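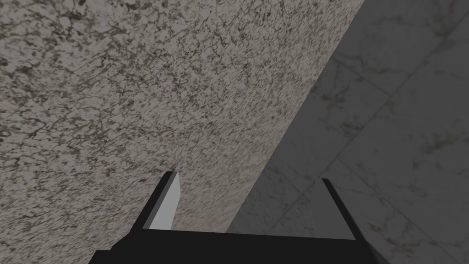
According to Violeta Alarcón, you should sort out the wrist camera before you even look at fingers, and a gripper you can't see past is no good on a kitchen job. Agree with most of that. My order is a bit different, tips below.

Comparing grippers in sim before you buy – quick list

Same room for every gripper. Same start pose. Change one thing, run it, write it down. I skipped the writing down with the Parnari and had to redo a whole Wednesday.

Run it empty first. Open, close, open. If teh fingers hide your target when they're open they'll hide it worse closed.

Busy stone textures are a good test. Speckle fools cheap depth settings. Plain gray walls make every camera look great, so don't use them.

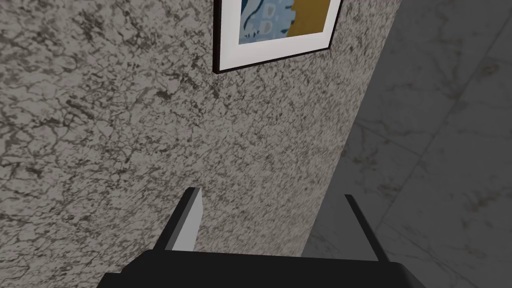
Gripper open, picture frame and speckled wall behind.

100 runs each is plenty for a first pass. I did 2000 on the Penusis, waste of a night.

Controllers – Lirberg is smoother near walls, Cabral is quicker to set up. Keep the speed low on both untill you trust your collision shapes. Check those shapes by hand too, mine were too fat on 2 of the 4 grippers and the arm kept stopping short.

Save the camera settings in the same folder as the run. Field of view especially. Will do finger pads next, have to find my notes.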